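October, notebook 4, late afternoon

Read the Grillau statement on the ceasefire vote again, this time with Stijn's coding sheet beside it. He has it down as "strong support". I don't buy it. The word "support" turns up in the headline and the opening line, and after that the ministry promises to "remain engaged". Engaged with what? Serena coded the same text blind and gave it a 2. Stijn gave it a 4. Until they agree I'm not putting it in any table.

Also unhappy with the donor letters. Riet thinks the Claeys letter shifted the party line on arms exports. The letter is dated after the draft motion was already going round, so at best it pushed on an open door. Asked her for the earlier draft.

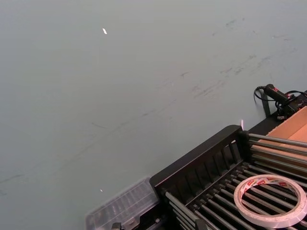 Tabletop with black roller rack, lower right.

Ran the first 20 speeches through the new sheet. Tone scores drop whenever the speaker is abroad, which looks lovely on a plot and probably means nothing: speeches given abroad are shorter and written by other people. Nele wants to present it anyway. I said no, or only with length controlled for.

To do: second coder for the remaining 30 (Ineke, if she has time). Split "support" into words, votes and money. Ask Stijn why abstentions count as friendly. They didn't in the spring version and I can't find where it changed.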